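In Praise of Doing the Wash on an Ordinary Afternoon

My grandmother had a wash day, and she kept it the way other people keep a religious holiday. The beds were stripped before breakfast, the soup was already on because there would be no time to cook later, and if you were a child in that house you learned to stay out of the back hall until the last sheet was pinned. I used to feel sorry for her. I thought of wash day as one of those heavy things that history had kindly lifted off of us, like hauling coal or churning butter, and it has taken me until my fifties to wonder whether we might have put down something we liked along with the load.

I should say where I'm coming from. I live in a building of nine apartments, with a shared laundry room in the basement that I used for sixteen years before I finally bought a washer of my own. I have opinions about laundry the way some people have opinions about barbecue (my sister says I should be kept away from dinner parties), and my main opinion is that we have let it leak. It used to have a place in the week and an end to it. Now it's a sort of low hum, a load at eleven at night, a load before work, a pile on the chair that is neither clean nor dirty but in some third state that only the owner of the chair understands.

In the basement years we had a sign-up sheet. You got a two-hour slot, and if you missed it you went without, or you went upstairs and begged. Kwan-ho Peng on the third floor had the slot after mine for most of that time, and I believe I knew him better than I knew my own cousins, all from those ten minutes of overlap when I was pulling things out and he was waiting with his basket on his hip. We talked about his mother's knees and my terrible job. He taught me to turn jeans inside out. One February the boiler quit and the two of us stood down there in our coats with our hands on the dryer, and I remember that afternoon more fondly than several vacations I paid good money for.

I don't want to get too misty about it. The dryer ate buttons. Somebody, and I will go to my grave believing it was Vaughan Brunton, used to take other people's wet things out and leave them in a heap on top of the machine. And plenty of people who have to use shared machines or haul their bags to a laundromat would trade places with me in a heartbeat, and they'd be right to. Being able to wash your child's sheets at three in the morning when the child has been sick all over them is a wonderful thing, and I won't hear a word against it.

Still, when my own machine arrived I noticed something strange, which was that I began to do more laundry and enjoy it less. A sweater worn for an hour went in. A towel used once went in. There wasn't any reason to wait, so I didn't wait, and the waiting had been doing a lot of quiet work for me. It had made me look at a shirt and decide if it was dirty. It had made me own enough socks. 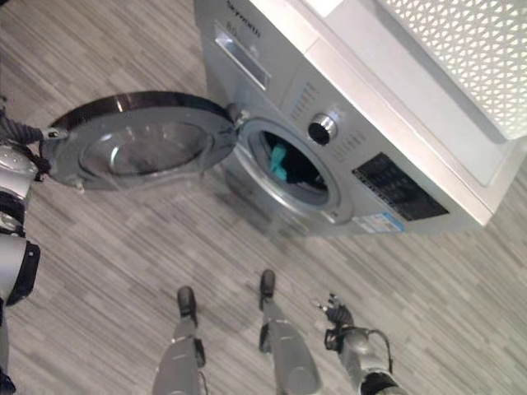
The detergent drawer and program dial, where most of my decisions get made.

I also got lost in the choices for a while. My grandmother had hot water and less hot water. I now have a whole dial to think about, and for the first month I treated it like a wine list, reading up on every program and fretting over what to do with a cardigan that was part this and part that. I bought a special soap for wool and another for dark colors. I even bought a book, an earnest one, and got as far as the chapter on enzymes. These days I use two programs and one soap, and my clothes look the same as they ever did.

What finally sorted me out was a visit to my old friend Sverre Bråten, who lives out in Vik with his husband and two teenagers and a dog that sheds like a dandelion. You would think a house like that would be running a load every waking hour. They wash twice a week, in the middle of the afternoon, and everyone who is home has to come and fold. That's the whole system! Sverre puts the clean things in one enormous mound on the dining table, somebody puts music on, and for half an hour they stand around it and argue and match socks. The teenagers complain the entire time. They also tell their parents things over that mound that I don't believe they would say across a dinner plate with everyone looking at them. I heard about a breakup, a failed chemistry test and a plan to dye somebody's hair green, all before we got to the pillowcases.

I came home and did some arithmetic, because I am that sort of person. At my old pace I'd been running well over 103 loads a year, and there's just the one of me. Two a week would be twice what I need, so I settled on one, with sheets every other time, and I put it in the middle of an afternoon on purpose. I don't do it while answering emails. I make a pot of coffee and I turn on the radio, and when it's done I hang what can be hung and fold the rest standing up at the table like a Bråten.

My neighbor thinks this is a rich argument coming from someone with a machine ten steps from her bed, and she's got a point. She also thinks that making a ceremony out of chores is how women got stuck with them in the first place. I have turned that one over many times. My grandmother did not choose her wash day, and nobody folded with her. If my grandfather ever pinned up a sheet I never saw it. So I don't want her wash day back the way it was. I'd like the soup and the clean beds and the sense that on a certain afternoon the thing was finished, and I'd like the rest of the household to be standing there too, complaining.

Kwan-ho still lives upstairs, by the way, and still uses the basement. I've started taking my coffee down there sometimes while my own load runs, around the time his slot begins. His mother got her new knees. He says I fold my towels wrong, in thirds, and that they'd fit the shelf better if I did them in half and then half again, and last week I tried it his way and had to rearrange the whole closet.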